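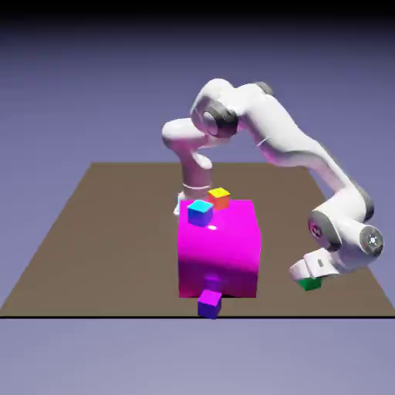 White arm, brown tabletop, big magenta block.

February, a little after 6 in the morning

Couldn't sleep, so I'm up with the good blanket and the last of the cinnamon bread, writing this before the house gets noisy. Big news first: I finished the Floler scarf! It took me most of the winter and it's a little wider at one end than the other (I loosened up somewhere after New Year's, must have been the cold meds) but it's done and it's warm and I wore it to the mailbox like it was a fashion show.

The other thing on my mind is the trip. I went back and forth all week on whether to take the bus up to Humia or wait for spring, and last night I finally bought the ticket. 208 dollars round trip, ouch, but the window seat was still open and I took that as a sign. I want to see the lake while it's frozen. I want soup at that little place by the station, if it's still there, and I want to walk around with no plan for a whole afternoon.

Which means boots. My old Trekons have a split along the left toe and I've been stuffing a bread bag in there, very glamorous. I tried on a new pair at Bouzid yesterday and they pinched, so I went up half a size and then my heel slid all over the place. I walked laps past the umbrellas until the clerk started smiling at me. Going to try again with thicker socks.

Still need to do: call about the furnace, water the fern, find my blue thermos, return the library books (14 of them, I have a problem). Also I've got about 2,000 words of the newsletter left to type up and I keep cleaning the stove instead.

Okay, the sky's going pink over the garage and somebody's alarm is going off upstairs. More tonight if I'm awake.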